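Ticket 1707
Queue: manipulation / policy eval
Project: Skitcombe
Opened by: Garrido bench
Assigned: Farzana Selvanayagam
Status: open, waiting on reruns
Subject: wrist-only policy scores way under the two-view policy on spoon task, gap too big to be real?

Summary

Wrist-only checkpoint is failing the spoon-to-tray task far more than it should. Two-view checkpoint, same demos, same seed, is fine. The paper draft says wrist-only costs us "a modest drop." What I'm getting on the bench is not modest. Either the claim is wrong or the eval is wrong. Need to know which before the Melline people get the numbers on Thursday.

Setup

Training set: 976 demos, all teleop, mixed utensils, mixed start poses.
Eval: 30 rollouts per checkpoint, start poses off the printed sheet.
Scoring: success = utensil in tray, released, arm clear. Anything else is a fail.
Controller: Gronuma stack, the branch from before the November merge.
Policy outputs chunks of actions, runs the chunk, looks again.

What I see

Approach is good. Descent is good. Then it closes next to the handle instead of on it. Always the same side. Fingers come down parallel to the handle, close on air, lift, carry nothing to the tray, open. Very confident about it too.

Two-view checkpoint does not do this. Same arm, same afternoon.

Forks slightly better. Spoons worst. Haven't split by handle color yet, should.

Log

9:10
Restarted everything first so nobody asks. Power cycled arm, reloaded checkpoint, rehomed gripper. No change.

9:25
Checked finger calibration. Closed position reads zero, open reads full. Fine.

9:40
Swapped in two-view checkpoint to be sure it's not the hardware. Works. So arm and gripper are out of it, mostly.

10:05
Replayed a training demo open loop with the spoon on its taped mark. Picks it up. So kinematics ok, action scaling ok.

10:20
Fed saved wrist frames from the training set to the wrist-only checkpoint offline and compared predicted actions to the recorded ones. Match is good. Then did the same with frames saved off the bench today, against where a person would have moved. Lateral term is biased. Same sign nearly every time.

So it's something in the images. Model ok on old pictures, not ok on new ones.

10:45
Lighting? Shut blinds, used bench lamp only. Bias still there. Opened blinds, lamp off. Still there. Not lighting, or not only.

11:00
Exposure locked in both configs. Checked the yaml twice. White balance locked too.

11:30
Went through today's wrist frames by hand. Attaching one from just off the handle, so we're all arguing about the same picture. Handle end is right up against the left finger's outer edge, partly hidden by it. The gap between the fingers shows bare wood. If the policy thinks this is lined up, it closes on wood.

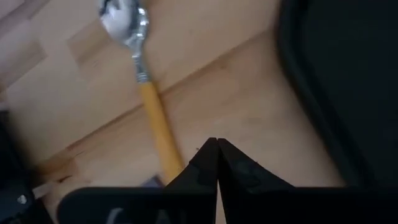
11:50 — camera mount
Pulled a training frame with the fingers closed and put it next to today's. Fingertips don't land in the same place. Today they sit over to one side of where they were. Small, but up close small is the whole problem. Mount has a slot, not a hole, so it can creep.

Fingers are rigid to the camera bracket, in theory, so fingertip position in the picture should be constant for a given opening. It isn't. So the bracket has moved between collection and eval. No idea when. Nobody logged a bump.

12:15
Loosened, pushed it back by eye, tightened, ran a few. Better! Still misses some. By eye isn't good enough, need a proper target.

1:30
Wrote a little script. Overlays the outline of the fingers from a training frame on the live view. Move bracket until they line up, tighten, check again because tightening moves it. Took 4 goes to get it to hold.

1:55
Reran the offline check with new frames. Lateral bias mostly gone. Not zero.

2:10
Started a proper eval on wrist-only. Will not post a number until all of it is done, last time I posted a partial and it ended up in a slide.

2:40
Paused. Noticed the tray can sit very near the gripper on the right-hand start poses, and in the wrist view it eats a lot of the picture. Dark gripper, dark tray, edges run into each other. Could be a second cause. Marked those poses on the sheet so they can be scored separately.

3:05
Comment from Farzana:
Don't change the tray. If we swap it for a light one the numbers stop being comparable with the first batch. Score as is, report split by tray distance. Also please keep all the frames from this morning, from before you moved the bracket. That's a result, not garbage.

3:10
Kept. In the ticket folder under before_bracket.

3:30
Question back: why does two-view survive the shift? It has the same wrist camera on the same crept bracket.

3:45
Comment from Farzana:
My guess — it learned to take the lateral position from the fixed view and only uses wrist for when to close. You can test it. Black out each view in turn and see which action dims move.

4:20
Did that, offline. Blacking out the fixed view wrecks lateral. Blacking out wrist barely touches lateral but the close timing goes all over. So yes, what she said. Only offline though, did not run a blinded policy on the real arm and not going to without someone on the stop button.

4:40
This matters for the write up. The wrist-only vs two-view comparison as it stands mixes up two things:
— how much information each view carries
— how well each one puts up with a camera that moved
The draft reads like it's only the first. Everything collected on this bench since the bracket crept is measuring both.

Current thinking

Cause 1, confident: bracket crept, wrist-only policy has no other reference so it misses sideways by the same amount.
Cause 2, maybe: dark tray near dark gripper on some poses. Not tested on its own.
Not the cause: calibration, action scaling, exposure, lamp, checkpoint file (hash matches).

Still don't know why forks do better. Could be handle width, could be nothing, there are fewer of them on the sheet.

To do

Finish the wrist-only eval with bracket aligned, all 30.
Rerun two-view with bracket aligned, same sheet, same order. Otherwise the comparison is lopsided again.
Run both with the bracket shifted on purpose, measured this time, with shims. Farzana wants this as its own figure.
Add the finger overlay to the startup check so the eval refuses to start if it's off. Need to pick a tolerance, right now it's me squinting.
Replace slotted bracket or pin it. Asked the shop, no answer yet.
Retrain wrist-only with small random image shifts, see if that buys back the gap without touching hardware. Low priority, but cheap to queue overnight.
Tell Melline the first table is on hold. Farzana doing this one.

5:15
Comment from Farzana:
Told them. They asked if the old numbers are "wrong." I said they're right for a bracket position we didn't measure. They'd like the shifted runs too if we have them. Please don't promise a date in this ticket, they can read it.

5:20
ok

5:35
Eval resumed, aligned bracket. Took an overlay screenshot at start, will take another at the end to see if it crept during the run. Leaving ticket open. If anyone uses the arm tonight don't touch the bracket screws and pls write down if you bump it, even a little.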